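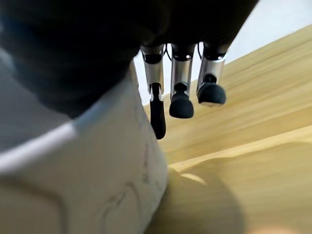
Homitz is a software package for controlling multi-fingered robot hands. It covers the part of a grasping task that begins when the arm has brought the hand close to an object and ends when the object is held firmly enough to be lifted. It does not plan the motion of the arm, and it does not decide which object to pick up. Both are left to other programs, which exchange messages with Homitz over a local network connection.

The package was started by Selim Akbulut at the Drarnlow laboratory in Iluvcombe and is written mainly in C++, with a Python interface for scripting and testing. The current major version, Homitz 5, was released on March 15, 2022.

Background

Many grasping programs treat a hand as if it were a simple two-jaw gripper. The fingers are told to close together and stop when the motor current rises. The method works on boxes and blocks, but it gives poor results on cups, bowls and other curved containers, where one finger often arrives well before the others and pushes the object away.

Homitz was written to deal with this problem. Each finger has its own controller, and the fingers are allowed to arrive at different times. A finger that touches first holds its position with a low force until enough of the others have made contact. Only then does the program raise the force on all of them.

The first version handled a single model of hand and had the finger lengths written into the source code. Version 2 moved these values to a separate hand file. Version 3 added the wrist camera module, and version 4 replaced the original planner, which had become hard to maintain.

Structure

The software is divided into a perception module, a planner, a controller and a logger. Each runs as its own process, so a failure in one does not stop the others. If the controller receives no new target within its timeout, it holds the fingers where they are.

The perception module takes images from a camera mounted at the wrist. At close range, the hand itself takes up a large share of the view. The module uses the joint angles and the hand file to work out which pixels belong to the palm and fingers, and it removes them before looking for the object. Cables are harder to remove, as they bend when the fingers move. Homitz handles them with a hand-drawn mask that is widened slightly at each joint.

For open containers, the module looks for the rim first. A rim usually appears as a long, smooth curve with a change in brightness along it, and it can be found even when part of it is hidden by the hand. The module fits an ellipse to the visible section and estimates the height and tilt of the opening. Printed or raised patterns on the side of the container can produce false curves, so short curves that do not join a longer one are dropped.

The planner chooses a contact point for each finger. For a container with a rim, it can select an outside grasp, in which all the fingers close around the wall, or a rim grasp, in which the wall is pinched between fingers placed inside and outside. It checks each choice against the joint limits and the table surface. The default search tries 1,000 candidate grasps and keeps the one with the best score. Users can lower this number on slower computers.

The controller converts the chosen contact points into finger motions. It runs at a fixed rate and accepts input from motor current, joint position and, where fitted, fingertip sensors. Rubber fingertips are modeled as springs. The stiffness value is stored in the hand file and has to be measured again when the tips are replaced.

Calibration

A hand must be calibrated before its first use with Homitz. The calibration tool moves each finger through its range while the wrist camera records its position, then compares the images with the positions predicted by the hand file. The result is saved as a small table of corrections. Remounting the camera makes the table invalid.

Testing

The project keeps a set of recorded grasps that is replayed through the perception module and planner whenever the code is changed. The set contains 1,610 recordings, of which 267 involve cups, bowls or similar containers. Recordings in which the hand covers most of the rim are marked separately, and their results are reported on their own line.

The replay test does not cover the controller, which depends on contact with a real object. Controller changes are tried on hardware at Drarnlow before each release.

Limitations

Homitz assumes that the object is rigid and does not move until it is touched. Paper cups and thin plastic containers can bend enough to spoil the contact estimate. Transparent objects are not supported. Pale objects in front of a pale background may also be missed, particularly where the edge is in shadow, and the manual recommends side lighting in such cases.

The planner does not take the contents of a container into account. A grasp that tilts the object is scored the same way as one that keeps it level, unless the user sets a tilt limit.

Related software

Stankevičius is a separate arm motion planner often used together with Homitz. It brings the wrist to a starting pose and passes control to Homitz through a handover message. A shared message format was agreed in September, before the release of Homitz 5, and replaced an earlier converter script. The script is still included for users of version 4.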